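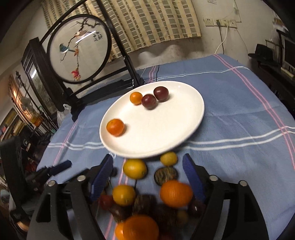

The fruit was Hajnalka's idea, and like most of her ideas it arrived as a chore for someone else.

"A plate on the table," she said over the phone. "With fruit. People walk in, they see fruit, they think somebody lives well here."

"Somebody does live here," said Andor. "I live here."

"That isn't what I said."

Andor Dobos had been trying to rent out the back half of his late aunt's apartment since the spring. Four people had come to look. One had asked whether the cabinet could be removed, one had asked whether Andor could be removed, and the other two had stood in the doorway being polite about the ceiling. Hajnalka Bíró, his cousin, who had once sold a houseboat to a man with a fear of water and had dined out on it for years, took over in August.

She came on the tram with a list. The lamps could stay on the shelves but had to be dusted. The blind could stay down because of what was behind it, meaning the Vass tire shop. The blue cloth with the pink and white stripes, which the aunt had saved for name days and for the man from the gas company, was to go on the table and was to be ironed first. The screen with the bird was to go behind it.

"It's always been behind it," said Andor.

"Then you're ahead."

The aunt had bought the screen from a lady on the third floor who was moving to Irkine and couldn't take anything round. It showed a blue bird on a branch with red leaves, and there was writing on it that no member of the family had ever been able to read. The aunt used to say it meant "patience." When Andor was nine she'd said it meant "wipe your feet." He suspected her of adjusting it.

He went to the market for the fruit. He had a budget in mind, and then he met Miklós Szénási at the citrus stall, and that was the end of the budget. Miklós had taught him geography and still spoke to him as if he had not handed something in.

"Plums," said Miklós. "You want dark ones. And what are those?"

"Kumquats, I think."

"You think." He picked one up and turned it over. "For eating?"

"For looking at."

Miklós put it down as though it had told him something sad. Then he talked Andor into lemons, oranges in more sizes than Andor had known they came in, and a striped thing the stallholder wouldn't commit to a name for. It came to 2241 forints. Andor had spent less than that on lunch for the entire week, and had eaten it standing up.

At home he put the fruit on the round white plate and stood back. It looked like a plate with too much fruit on it. He took some off and it looked like a hospital. He moved the plums together, so they would have company, and then apart, so they wouldn't look as if they were plotting. He put the oranges in order of size, left to right, and was so ashamed of this that he undid it before he had properly seen it.

At four he called Hajnalka.

"How many should there be?"

"An odd number."

"Of each, or altogether?"

There was a silence in which he could hear her choosing to love him.

"Andor," she said. "Throw them at the plate and walk away."

He did not throw them. He did let go of them from a slightly irresponsible height, and the small lemon went under the cabinet, where it stayed until he lay down on his stomach and went after it with a ruler. He found the lemon. He also found a thimble, a warranty card for a Stimeo hair dryer, and a postcard addressed to his aunt with nothing written on it but "Well?"

He read that one several times. It wasn't signed. He put it on the shelf next to the lamps and went back to the oranges, but his heart had gone out of them.

The first viewer came at half past five. His name was Volodymyr Holovko and he repaired dental chairs for a company called Gendent. He looked at the sockets on the wall and the white cable hanging from them with the face of a man who has seen worse and been paid for it.

"Is that live?"

"I've never asked," said Andor.

Volodymyr nodded. He walked once around the table. He didn't look at the ceiling, which put him ahead of everyone so far. He did look at the plate.

"Can I have a plum?"

Andor opened his mouth. He thought of the odd number. He thought of Hajnalka, on her tram, trusting him.

"They're more for the general effect," he said.

"Ah," said Volodymyr, and put his hands behind his back like someone in a museum who has been spoken to. He stayed four more minutes, thanked Andor very warmly, and left. He did not call.

"You refused him a plum," said Hajnalka that night.

"I didn't refuse. I explained."

"You have an apartment with a view of tires, and a man who can fix things wanted to live in it, and you explained a plum to him."

Put like that, it did sound poor.

The second viewer was due at ten the next morning. Andor got up at seven, ironed the cloth again and put out the plate again. In the night he had come to some decisions. He would keep the arrangement loose. He would offer fruit before anyone had to ask. He would say nothing about the general effect. He practiced on the black hat that had been sitting on the dark shelf since his uncle's time.

"Please," he told it. "Have an orange."

The hat was gracious about it.

Chiharu Onishi was early. She taught the cello, she said, and would be out a good deal, and when she was in he would certainly know it. She had an umbrella, though it hadn't rained in weeks, and she looked for somewhere to put it and chose the black chair.

"Have an orange," said Andor.

"I've only just come in."

"A plum, then. Any of it. There's a striped one."

"What is it?"

"We're not sure."

She considered the striped one with more interest than it had had from anyone at the market. Then she looked past it, over the plate and the cloth, and stopped.

"Oh," she said. "Who did your bird?"

"My aunt bought it. From a lady upstairs." He hesitated. He had waited thirty years for somebody to walk into the room and look at the screen like that, and now it had happened he found he was nervous on his aunt's behalf. "Can you read it?"

Chiharu went closer. She tilted her head one way, then the other. She bent down until her nose was near the thread.

"Not well," she said. "It's that kind of handwriting where they're showing off. This part could be 'autumn.' And here, I don't know. 'Guest,' maybe. Or it could be 'again.'"

"It couldn't be 'patience'?"

"Is that what she told you?"

"At first. Later on it was 'wipe your feet.'"

She looked down at her shoes, then walked back to the door and wiped them on the mat, one and then the other, taking her time over it. Andor decided that she could have the apartment for 155 less than he'd been asking, and that Hajnalka must never hear of it.

They talked about hours. They talked about the lock, which needed lifting, and the neighbors, who needed the same. She wanted to know if the tire shop was noisy, and he admitted that it was, from 700 to 900 in the morning, as his uncle used to say, having been in the army for eleven weeks. She said she was louder. She read the postcard on the shelf, because it was right there, and turned it over to look for the rest.

"Did she ever answer?"

"I don't know. I only found it yesterday. I was looking for a lemon."

"I'd want to know," said Chiharu.

"So would I."

She put it back where it had been. Then she sat down at the table, moved the umbrella off the chair to do it, and without asking anyone took the smaller of the two nearest oranges and began to peel it onto the name-day cloth.

The phone rang in the hall. It would be Hajnalka, wanting to know how it was going and whether he had explained anything.

"Do you need to get that?" said Chiharu.

Andor looked at the plate. It was an even number now, or possibly it had been even before.

"She'll call back," he said, and took a plum.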